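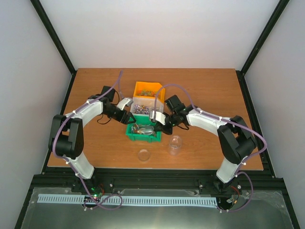 The sweet shop on the corner in Morby opens at ten. By half past there's a queue. Children mostly, then somebody's grandad wanting a quarter of aniseed, then me.

Loose sweets were meant to be finished. Supermarkets did them in, or the price of sugar did, or parents. Pick your culprit. And yet Firnlow, which supplies small shops up and down the coast, sent out 3,239 boxes of wrapped sweets in June. Its best month yet. Toffees at the top, fruit chews second, mint anything a long way back.

Why? Partly price. A small bag costs 77p here and you choose what goes in it. Hard to argue with that when a cinema tub costs as much as lunch.

Partly the wrappers too. That twist at each end, the crackle. Ciobanu, a family firm that has made boiled sweets for nearly 77 years, tried dropping the twist for a flat sealed packet. Cheaper, quicker. Customers wrote in. Quite cross letters, some of them. The twist came back within 2 months.
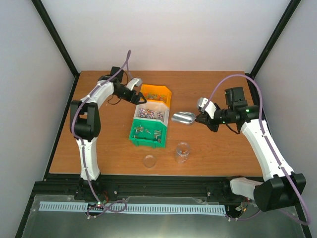

Then there's the sorting. Everybody has a system. Eat the worst first, or save the purple ones, or trade. In our house the coffee creams went to my aunt, no discusion, and the toffees were gone by teatime.

Zesoseo, the newest of the makers, sells bags with just four flavours and no duds. Sensible idea. I bought one and missed the duds by the second handful. You need something to leave at the bottom of the tin.

Back in Morby the queue has thined out. A boy is working through his coins on the counter, changes his mind, puts back a lime, takes a pear drop. Changes it again. The woman behind the till waits, bag open, in no hurry at all.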